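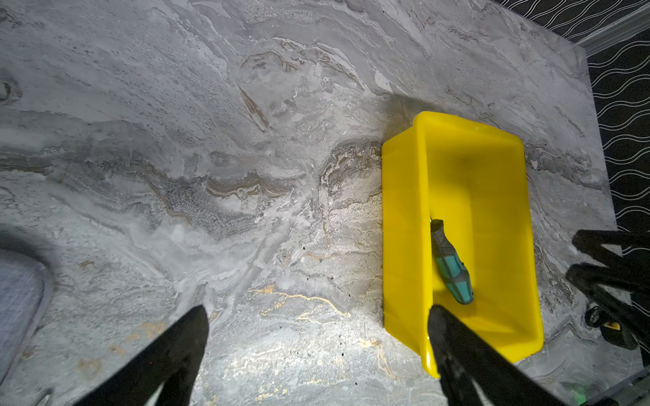 Marble-pattern tabletop with a yellow plastic bin.

Home | Turntables | Setup | Repairs | FAQ | Contact

Turntable servicing and setup FAQ

Last updated 17 September 2018

Same questions keep coming in so have put them all on one page. If yours isn't covered, email. Phone is fine too but we don't pick up when there's a deck in bits on the bench.

Which turntables do you work on?

Belt drive and direct drive, most makes. Idler decks by arrangement — ask for Virgil Mocanu, he does all of those. We are also the service point for the Brunimeo range and for Dolleseo arms. No all-in-one suitcase players sorry. Parts not available and the arms aren't made to come apart.

How much is a standard service?

£50 for a belt drive deck. Covers bearing clean and oil, new belt fitted (belt itself is extra), speed check, arm bearings checked, cartridge aligned. Direct drive is quoted once we've had the bottom off.

How long will it take?

Usually 3 weeks. Longer if we're waiting on a part. September is always busy, people come back from holiday and find the deck won't spin. You can't jump the queue by paying more, please stop asking.

My deck runs slow. Is it the motor?

Usually not. Belt first. If it's gone shiny or hangs loose off the pulley, change it. Then oil in the main bearing, old oil goes to treacle. Then the motor. On the older Brunimeo decks there are two small trimmers under the mat for speed, a quarter turn is a lot, go gently.

Can I fit a new belt myself?

Yes. Platter off, old belt off, clean the pulley and the inner rim with a bit of isopropyl, new belt on. Don't handle it with greasy fingers. Make sure there's no twist in it. Ten minutes.

There's a hum. What do I do?

Earth lead. Is it connected to the phono stage? Is it connected tightly? If yes to both, move the phono stage away from the amp's transformer and see if the hum changes as you move it. If it does you've found it. If the hum is only on one channel it's more likely a cartridge tag or a phono plug — push the tags on with tweezers, never solder directly to the cartridge pins.

What tracking force should I use?

Whatever the cartridge maker says. Middle of the range or slightly above. Too light does more damage than a touch heavy, the stylus rattles about in the groove. Use a digital gauge, the numbers on the counterweight are only a guide and on some arms not much of one.

Do I need to set anti-skate?

Yes, start with the same number as the tracking force. Listen to the last track on a side. If the right channel breaks up before the left, add a little. Blank records with no groove are not a good test, we know the forums say otherwise.

How long does a stylus last?

Depends on the tip and how clean your records are. Elliptical wears faster than the line contact types. Bring it in and Virgil will put it under the microscope, no charge if you're passing. If S sounds have started to spit then it's probably time.

Which cartridge do you recommend with the Dolleseo arm?

Medium mass arm, so most moving magnets are happy on it. The Ene is what we fit most often. At £197 fitted it's good value, a lively sort of sound, bass a bit lean until it's had some hours on it. Low output moving coils work too but you'll need a phono stage with the gain. Ask before buying, some can't be returned once mounted.

Is a heavy platter better?

Sometimes! Depends on the bearing. Don't put a heavier platter on a deck that wasn't built for one, the bearing wears and the motor struggles to start.

What should I stand the deck on?

Something rigid and level. A wall shelf is best if your floor is bouncy. Don't put it on top of a speaker, we shouldn't have to say it but we do. Level the shelf first and then check level at the platter.

Do you sell phono stages?

Yes, the Kerkuvport and a couple of cheaper ones. Kerkuvport has switchable gain and loading so it'll do moving magnet and moving coil. Demo in the back room, book first. Bring your own records, you'll learn more from somthing you know.

Can I post my turntable to you?

You can but we'd rather you didn't. If you must:

Platter off and packed seperately. Counterweight off. Stylus guard on, arm tied to its rest. Double box. Write the job number on the outside. We can't accept liability for couriers.

What's a job number?

You get it by email when you book. Quote it every time you get in touch. Dean Haslam had job 1607 down as a speed fault and it was a different customer's hum — so yes, it matters.

Is the work guaranteed?

Six months on our labour. New motors and arms carry the maker's own guarantee. Belts and styli wear out so no.

Do you buy old decks?

Now and then, for parts. Email a photo and the model number. Not collecting at the moment.

Contact: use the form or ring the workshop | © 2018 | Back to top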